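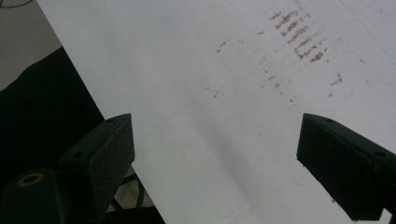 Why does old marker leave a reddish-brown stain on a white board?
The dark part of the ink lifts off first, and some of the color underneath stays in the surface. The longer the writing sits, the more of it stays behind.

This came up at the Irker Street building after the winter break, when people returned to rooms where boards had been written on in September and left. We have had more questions about board cleaning this month than about parking, so this item covers what to use, what to leave alone, and when to ask for a replacement.

What to try first

Start with a dry cloth. The felt erasers in the trays are fine for writing from the same day, but once they are loaded with old ink they put as much back as they take off. Cloths are in the supply cabinet on each floor, second shelf. Please put used ones in the bag on the door and not back on the shelf.

If marks remain, go over them with a damp cloth and a drop of dish soap, then wipe with clean water and dry the board. Soap left on the surface makes the next round of writing harder to remove. A lot of the complaints we get about "bad markers" come from boards that were washed and never rinsed.

For marks that have been there for weeks, use the board cleaner in the spray bottle with the green label. Spray the cloth, wait a few seconds with it held against the mark, then wipe in one direction. Going in circles spreads the color into a pink haze that takes longer to clear than the original writing did. Two or three light passes are better than one hard one.

Writing over the old marks with a fresh dry-erase marker and wiping right away also works on many boards. The solvent in the new ink loosens the old. Use black for this. Mieke Van Acker in the second-floor office did the whole planning board that way and used up most of a marker, but the board is clean enough to write on again.

Permanent marker and ballpoint

Permanent marker comes off with rubbing alcohol in most cases. Open a window or the door, keep the cloth small, and wash the area with plain water when you finish. Alcohol is kept at the front desk and has to be signed out.

Ballpoint is harder. The pen tip can press a line into the surface, and after the ink is gone the groove still holds dirt. If you see a thin line that stays put after alcohol, leave it. Rubbing at it will only widen the dull patch.

What not to use

No scouring pads, no powder cleanser, no melamine sponges. Melamine sponges are the most common mistake. They take the stain off quickly and some of the finish along with it, and from then on that spot will hold every color you put on it. Glass cleaner with ammonia is not as harsh, but with steady use it dulls the cheaper boards, so please keep it for the windows.

Hand sanitizer does remove ink. It also leaves a film. If it is all you have in the middle of a meeting, go ahead, and wash the board afterward.

Flexible sheets

Several rooms have thin write-on sheets in place of rigid boards. These mark more easily and do not take alcohol well. Use a dry cloth the same day and soap and water after that. Do not fold them. Roll them with the writing side out, with paper between the layers, and store them standing up in the tall bin by the Entwistle Room. A crease will not come out, and ink collects in it.

We were asked if the sheets can be swapped between rooms. They can, as long as the room number on the back is changed as well.

Which colors are the trouble

Red and brown, mostly. Green is not far behind. Black and blue come off best on every surface we have. Samer Hamdan has suggested keeping red for corrections and underlining and using blue for anything that will stay up over a weekend. It is a reasonable habit and we would like to see more of it — nothing stricter than that is planned.

If something needs to stay up for a month or longer, please print it or write it on paper and pin it next to the board. Phone lists and door codes in particular should not be on the boards at all.

Replacements

The building has 141 boards and sheets on its list, and this year's budget covers 30 of them. Priority goes to rooms used for teaching. A board with light staining that still wipes clean will not be replaced. One that ghosts badly, so that yesterday's writing can be read through today's, will be looked at.

To request a replacement, send the room number and a short note on what has been tried to Hermine Reisinger, extension 231, by the end of next month. Requests that do not say what has been tried will be sent back with a link to this item. Boards that are taken down go to the basement on Kanuvport Road, where the better ones are kept for the workshop and storage rooms.

New cloths and cleaner arrive in 7 days. Until then, the third floor is out of spray and should borrow from the second.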